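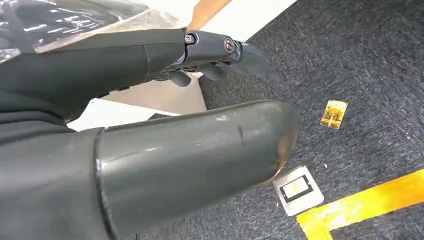
Why did so many village chapels keep two separate account books for the same collection plate?

Because the money had two legal destinations. What was put in the plate at an ordinary service belonged to the congregation and could be spent on candles, glazing or the preacher's coal. What was put in at a thanksgiving service was owed to the district fund, and the elders had to show that it had been sent. One book recorded the first kind and the other recorded the second.

I have spent most of the winter on the Panska chapel books and this is a note on how they work, mainly so that I can find it again. The chapel was a small Reformed congregation in a farming village. It was wound up before the war and its papers passed to the parish at Beneš, where Štefánia Holub let me use the vestry table on weekday mornings.

The ordinary book is in a narrow format, ruled by hand. Income is on the left and spending on the right. The elder on duty signed each line, and where two elders disagreed on the sum the lower figure was entered and the difference noted in the margin. There are long runs without any marginal notes, then a whole season with one almost every week. Svetozár Matoušek thinks this reflects a change of elder. I think it reflects a change in the coinage, but I can't prove it from this source.

The thanksgiving book is the better record. Each entry gives the reason for the gift: a recovery from illness, a safe birth, a good price for a heifer, a son back from service. The names of the givers are usually present. The wording is formulaic and the same phrases appear under different elders, so there was probably a model to copy from. I haven't found the model.

This matters for the argument in Boris Šimek's paper on rural giving. He treats the thanksgiving entries as direct evidence of what people believed, namely that God had rewarded them and that they owed something back. I would be more careful. A giver told the elder something, the elder chose the nearest set phrase, and the phrase is what we have. In 20 entries that I could match against letters in the same box, the letter is nearly always vaguer than the book. One woman writes only that she "wishes to give something for the spring". The book has her giving thanks for the preservation of her household from fever. Both may be true, but the second is the elder's sentence.

There is also the matter of the large gift. Late in the run someone gave 3,000 crowns, far beyond anything else in either book, and no reason is stated. The entry is in the thanksgiving book but was crossed out and copied into the ordinary one, which kept the money in the village. Sabina Trnka has looked through the district minutes for a complaint and found a single line asking the Panska elders "to explain their practice". If they replied, the reply is not filed with the minutes.

On method: I transcribed the books line by line and kept the original spelling, including the abbreviations for feast days. Dates are given as the elders gave them, by Sunday of the church year, with the calendar date in a second column. Where a feast was moved I followed the elders. Kamrul Munshi checked the first half and found an error in my handling of Trinity season, now corrected throughout. Anyone who took a copy of the transcript before April should replace it.

Still to do: the pew rents, which are in a third volume with water damage along the spine, and the Prondden correspondence, which I have not seen. The catalogue puts it under schools.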